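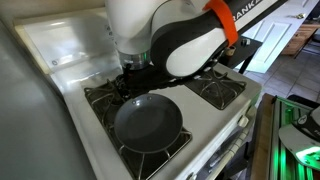

## Mar 10, 2023 – pan day!

Notebook entry for the Wusow club build, kitchen task. Writing this up while it's fresh because I was too excited to take proper notes during the session and half of them ended up on the back of a parts bag.

Big news first: we got through a whole afternoon on the real stove with the frying pan on the left grate, and the arm went to the handle, closed, lifted and set it down again. More than once! Last December we were still practicing on a cardboard box with burner circles drawn in marker, so this feels like a different project.

### Setup

- Pan on the left grate, right grate kept clear as the place target.
- Approach from the back of the stove, handle pointing toward the back panel. The side approach we tried first had the elbow swinging out wide every time.
- Gas shut off at the wall valve before anything gets powered. Whoever starts the session checks it and signs the sheet. No exceptions, even for "just one quick jog."
- Speed limit at 25 percent for everyone. I know it's slow. Leave it.
- Config saved as Navano-17. Please don't overwrite it, make a copy.

### What we ran

Task for the spring showcase is "move pan from left burner to right burner, no spills, no knobs touched." We split it into pieces: reach, grip, lift, carry, place. Today was meant to be reach and grip only, but it was going so well that we kept going into lift.

50 attempts logged. The log file starts at entry 1737 if you want to look at the joint traces (do look at them, the grip ones are really interesting). I haven't sorted the failures properly yet, but three kinds keep coming back:

1. Fingers close a little too high and the handle rolls in the grip. The pan tips toward the front when it comes up. Lowering the grip point helped a lot.
2. Pan slides on the grate before the fingers are fully closed. The prongs are smooth and there isn't much holding it. One finger touches first, pushes, and then the other one is chasing it. Need to center better on the handle before closing.
3. Cable bundle rubbing near the back of the stove when the wrist turns past its limit. We stopped the run each time. I re-tied it twice, second time is better, but it needs a proper clip.

The second one is the one I'd love somebody to take on. My idea: close halfway, pause, nudge sideways until both fingers read contact, then finish closing. The Rothe fingertips should be sensitive enough, and if they aren't we'll learn that pretty fast.

### Calibration, again

The stove got bumped at lunch. Moved only a finger's width, but the first reach afterward was clearly off and I spent far too long looking for a bug in the code. There was no bug. I put tape on the floor at all four feet, and anyone who moves the stove, even to sweep, has to redo the touch-off on the grate corners. It takes a few minutes with the Standa script and it's kind of fun to watch.

Also the white enamel is a pain for the vision part. It's glossy, and the highlights on the back panel fooled the edge finder into drawing a second pan rim up there on two tries. Turning off the lamp nearest the stove fixed it for now. The dark pan against the white strip in the middle of the cooktop segments beautifully, though – best masks we've had all year. For the carry step that's great news, as the pan has to cross that strip anyway.

### Things I want to remember

- Come down onto the grate slowly for the place step. The noise of a pan landing on those bars from even a small height makes everybody jump.
- The knobs stick out from the front edge, so keep the carry path toward the back half of the cooktop. I've added a keep-out box along the front. It's generous on purpose.
- Teach pendant stays in somebody's hand the whole time the arm is live. Not on the table.
- Rivets on the inside of the pan make a nice reference for which way the handle points! The fitting code was guessing from the rim, and a round rim tells you nothing. Somebody spotted this from across the room and it was in the code twenty minutes later. Loved that.

### Next session

- [ ] Clip for the wrist cables
- [ ] Half-close and nudge routine, first version
- [ ] Sort the attempts from 1737 on by failure type
- [ ] Carry at half height with the pan empty
- [ ] Try the same pan with a cup of dry rice in it, only after the empty carry works
- [ ] Ask if we can borrow the heavier pan, I want to know what the extra weight does to the tilt

Last run of the day was a clean lift, held for a count of ten, and back down with hardly a sound. I saved the trace under "showoff" in the Wusow folder. Batteries for the pendant are on the charger, spare set is in the top drawer.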